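3.2 Setting up and looking after the tabletop cell

The cell we describe in this section was put together in December at our Neltthorpe site, and it has been in fairly steady use ever since. We have called it Jomalell throughout the paper, after the name of the software that drives it, and we hope the reader will forgive us for dwelling on its upkeep at some length. A good deal of our time went on small matters of mounting, cabling and checking, and we would have been very glad of such an account ourselves when we started out.

The arm is white, and it works over a small square table whose top shows parallel strips of wood. We chose a light piece of furniture because it was to hand and easy to replace, and we soon learned the price of that choice, for a light table on carpet will creep. A knock from a knee is quite enough to do it. We therefore keep a written record of the table position, and the reference points are measured again at the start of each working session and again after anybody has leaned across to tidy up. Over the whole period the record runs to 318 entries, of which 295 needed no correction at all. The others were put right by nudging the table back to its marks and running the check once more.

The check itself is simple. A handful of small household things are laid out on the top, the arm is brought in over them at low speed, and the operator compares the position of the fingers with the position the controller reports. We like to use ordinary items for this (a dish, a cup, a little box) and we are not at all fussy about the exact arrangement, which may differ from one run to the next. Figure 4 shows the arm over the table with such a layout.
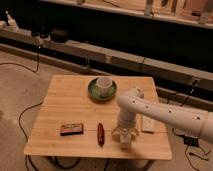
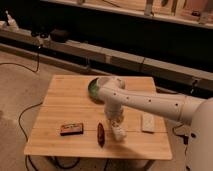
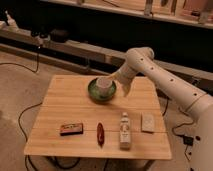
Figure 4. The arm over the tabletop, with small items laid out on the wood. The small cup can be seen in the first and third views, and the upright white bottle in the third only.

How often should the gripper be taken off and cleaned? We do it after every 40 hours of running, and sooner if the fingers begin to close unevenly.

Cleaning is a pleasant enough job once one has the knack of it. The arm is parked and the power is switched off before anything is unscrewed. The fingers are wiped with a soft cloth and a little soapy water, dried thoroughly, and looked over under a desk lamp for fine cracks near the screw holes. We replaced 9 fingers in all, most of them in the early weeks, when our closing force was set a good deal too high. The spare set came from the workshop at Gultness, who also made us a small jig for lining the fingers up again, and we can't praise that jig warmly enough.

Cables gave us rather more bother than the gripper did. Our rule is that every lead must have enough slack for the arm to reach its furthest pose without tugging, and that any lead lying on the carpet is followed by hand from end to end once a week, feeling for kinks. Twice we traced a dropped connection to a plug that had worked itself halfway out, and on both occasions we had by then spent most of an afternoon blaming the Lytvynenko controller, quite unfairly. Plugs now come first on the fault sheet, followed by the emergency stop, and only then the controller's own log.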